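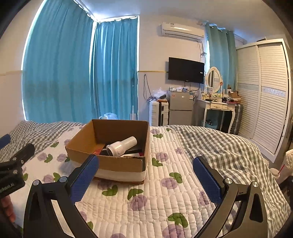
Two Pads, One Quilt: Living With a Hand-Held Gripper

The box on the bed is the hard part. Ask anyone who has spent a week recording with a hand-held gripper and they will say something similar. Open floors and bare tables are easy. A cardboard box sitting on a quilted bedspread moves when you touch it, sinks when you lean on it, and hides whatever is lying at the bottom.

Aicha Benkirane has been comparing finger pads for hand-held grippers since March. She works for Andby, a small engineering shop that tests parts for other people's robots and writes up what it finds. The job this time came from Golteron, a company that wants to teach arms to tidy bedrooms and hotel rooms. Golteron needed to know which pad to buy before it sent tools out to the people who would do the recording.

The choice came down to 2 pads. One is the blue textured kind. The other is a smooth gray pad from Kingi, which is softer and costs a little more. Both fit on the same black plastic jaws, and changing from one to the other takes a hex key and some patience with the small screws.

"I expected the soft one to win," Benkirane says. "On my bench it did win. Then I took both of them into rooms where people live, and the results moved."

Her bench test is simple. The operator picks up an object, lifts it to shoulder height, turns the wrist, and sets it down inside a taped square. A drop is a fail. So is a pick that needs a second try. The smooth pad did well with bottles, phones and anything with a hard, clean surface.

Bedrooms gave it more trouble. Lint from blankets stuck to the smooth pad and the grip got worse through the session. Wiping it with a damp cloth fixed the problem, but people who are busy recording forget to wipe. The textured pad picked up lint too, mostly in the grooves, and kept holding.

Over the whole trial the team logged 578 picks with each pad, spread across 18 rooms. The textured pad failed 41 times. The smooth pad failed 103 times, and most of those came late in a session.

Boxes were counted separately. The pads matter less there than the jaws do. With the jaws spread wide, the tool needs a lot of room, and a box does not offer much. An operator reaching for a white cylinder lying at a slant has to decide early which way to come in. Going across the short side of the object gives a good hold. Going along its length usually means one jaw hits the cardboard first and pushes the whole box across the bed.

Benkirane's advice to operators is to close the jaws partway before going in, to a gap slightly wider than the object. She also asks them to bring the tool down from above and stay off the box walls. If the box slides, they should let it slide, finish the pick, and leave the recording alone. A robot will push boxes around too, she says, and it may as well see what that looks like.

The wrist is the other issue. A hand-held gripper is light when you first pick it up. After an hour it is not. Operators start resting an elbow on the mattress, and the view tilts. Andby now stops every session for a break at the half hour. The number of crooked recordings went down once it did.

Lighting got less attention than she would like. A bright window behind closed curtains leaves glowing edges, while the inside of a box stays darker. The software that sorts the recordings, a package called Meltuditz, handled most of this without help. It did struggle with dark items lying flat at the bottom of a box, and those clips had to be checked by hand.

Golteron has ordered the textured pads. The smooth ones will still be used for glassware, where the surface is clean and a groove can leave a mark. Benkirane has asked Kingi for a version with shallow ridges and is waiting for samples.

She would also like narrower jaws. The present ones have triangular openings cut through them, which saves weight, but they are wide at the base and that is the part that catches on cardboard. A slimmer set is being drawn up at Andby, and the first prints will go back over the same boxes.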